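Takard Thank-You Card and Staff Recognition Kit

Price: $200 per kit
Ships from our Grenell workshop every Thursday
Item no. 1116

If you've ever stood in a stationery aisle at ten to six looking for a card that says "you carried this whole department in October", this kit is for you. It's a box of heavy cotton cards, matching envelopes and a hardcover record book, made for workplaces that want to say thanks properly and keep on saying it all year.

The cards come in 12 designs, all drawn by Malsha Dewan (she does the lettering by hand first, and you can tell!). There's no clip art and no motivational eagles. Most are blank inside, because the good part is what you write. My favourite is the mustard one with the kettle on it, which seems to suit everybody from apprentices to the person retiring after thirty years in payroll.

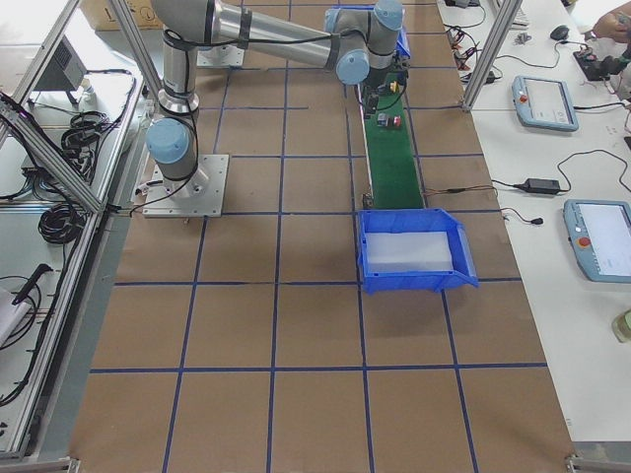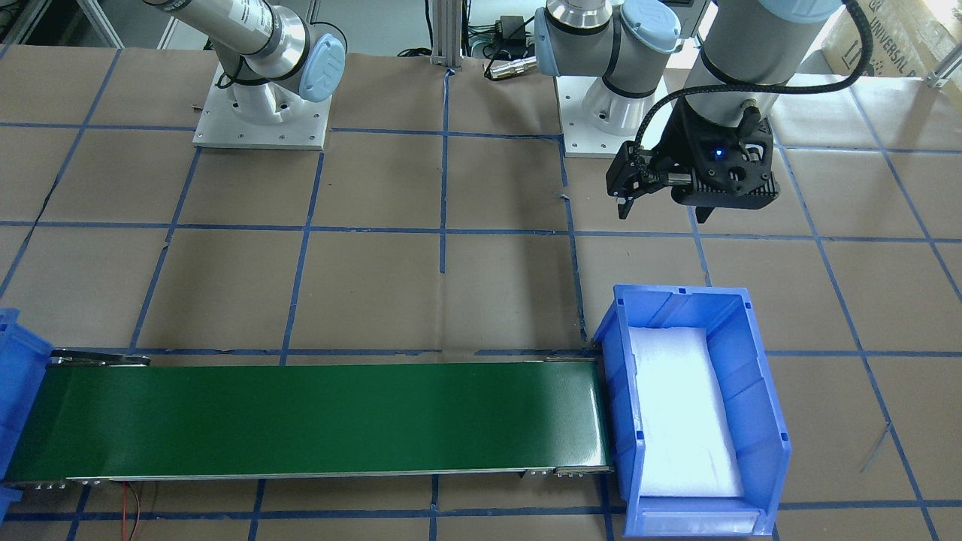

The record book is the bit people email us about. Each page has room for a name, what the person did and who noticed it, so come review time a manager has something better than a vague memory to go on. Gebhard Oberholzer designed the binding so it lies flat on a desk, and he fussed over it for most of a winter. It was worth the wait.

What's in the box
Cards and envelopes, colour-sorted by design
Hardcover record book, sewn binding, grey or plum cloth
A sheet of gold seals
A short booklet of opening lines for people who freeze up at a blank card

Paper and ink
Card stock is Rarnico cotton, uncoated, so fountain pens behave and gel pens dry quickly. Left-handers, rejoice. The envelopes are gummed and take a standard stamp.

Bigger workplaces
Wanigasekara is our large set, with nearly 500 cards and two record books, and it's a lovely thing to have in the cupboard if you're spread over several sites. We can print your organisation's name on the back of the cards in any colour from the chart. Allow an extra fortnight for that.

Refills are sold by the design, so you can stock up on the kettle and skip the ones your crew never reaches for.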